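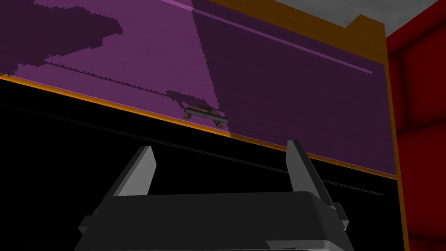 Grolura Cabinet Paint, Deep Colors

Sold by Werkska. Brush or roller, water cleanup, satin finish. Comes in a quart, a gallon, or a 100 ml sample pot.

I'll say it up front: I never planned on selling paint. Werkska was a hinge and drawer pull store, and I was very happy with my hinges! But people kept coming in with one new knob in their hand and a picture of somebody's eggplant-colored pantry on their phone, asking what they should put on the doors, and I got tired of sending them across town. So I tried a lot of paint on a lot of old doors in my garage, and Grolura is the one I kept going back to.

It's a water-based cabinet enamel that levels out nicely if you leave it alone (leave it alone!). The smell is mild, but I'd still open a window. It goes over old paint, bare wood and most factory finishes once you've scuffed them and primed them. It does not like wax, and it really does not like that lemon polish everyone's grandmother used, so wash first and then wash again.

The colors

We carry the deep ones only: Plum, Oxblood, Ink, Bottle and Tobacco. If you want white you have plenty of other places to go and I wish you well.

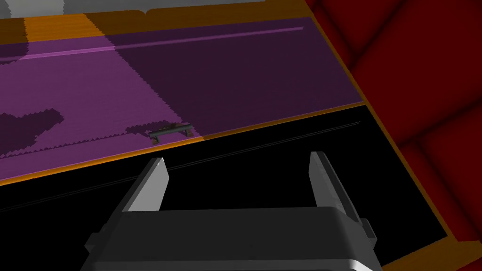 Plum is our best seller and the color I get the most phone calls about, usually at 9 at night from somebody with a brush in the other hand. It dries darker than it looks in the can, so please don't panic during the first coat. Big flat pieces are where it does its best work. A wide purple panel like that one can carry the color with nothing else going on around it, and a fussy little spice drawer can't, at least to my eye. Kumiko Minami did her whole linen closet in it and then left the inside of the doors cream, and I've been copying her idea in conversations ever since.

One thing about purple in general: the light in your room pushes it around a lot. The same door can read almost pink by the window and nearly brown in the corner. Get the sample pot, paint a board, and carry the board around the house for a day or two before you order the gallon.

How I put it on

Take the doors off. I know. Take them off anyway, and put a bit of masking tape on the back of each one so you remember where it goes.

Wash with degreaser, rinse, and let everything dry overnight.

Scuff with a fine sanding sponge. You're only dulling the shine, so go easy on the edges.

Prime with a gray primer. White primer under a deep color means an extra coat, and I've been there.

First coat, thin. Stop fiddling with it after you've laid it off. After 20 minutes it starts to grab and the brush will drag.

Second coat the next day. Plum and Ink usually stop there.
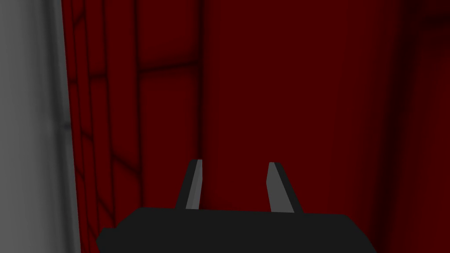
Oxblood is the needy one of the family, like pretty much every red I've ever opened, and I'd plan on three coats from the start so you're not disappointed after two. Stir it from the bottom, slowly, and stir again every time you come back to it. You also have to be brave about how much of it you use. When a dark red takes over most of what you're looking at, the way it does there, you notice every lap mark and every missed spot, so keep a wet edge and work in one direction. Tatsuya Iwasaki swears by a foam roller for the flat parts and a small angled brush for the rails, and after seeing his sideboard I'm not going to argue.

Can it go on ceilings?

We get this one a lot, mostly about Oxblood! Yes, it can. It's more paint than a ceiling needs, and you're paying for toughness that no cereal bowl is ever going to test up there. But if you've got panels or beams and you want them to match the cabinets exactly, go ahead, just do the grooves first with a brush
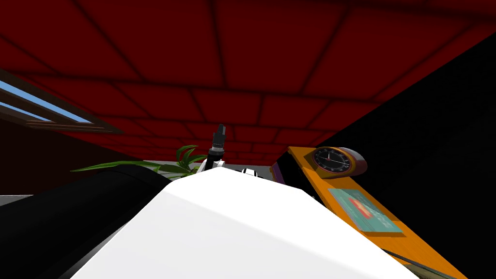 and roll the flats after, while the grooves are still a little wet. Wear a hat. Satin shows roller marks overhead more than it does on a door, so use a short nap and don't press.

Waiting time

Dry to the touch comes quickly, but cured is another matter. Give it a couple of weeks before you stack heavy plates against it or scrub it with anything rougher than a damp cloth. Put felt dots behind the doors. If you have to rehang early, leave them open a crack overnight so they don't stick to the frames.

Returns and samples

Unopened cans can come back to the store. Tinted cans that have been opened can't, sorry, so once more: sample pot. Pick up at the counter or have it mailed, though we don't mail gallons in a hard freeze.

Questions go to me or to Eamon Moynihan at the counter. He's better on primers and I'm better on color.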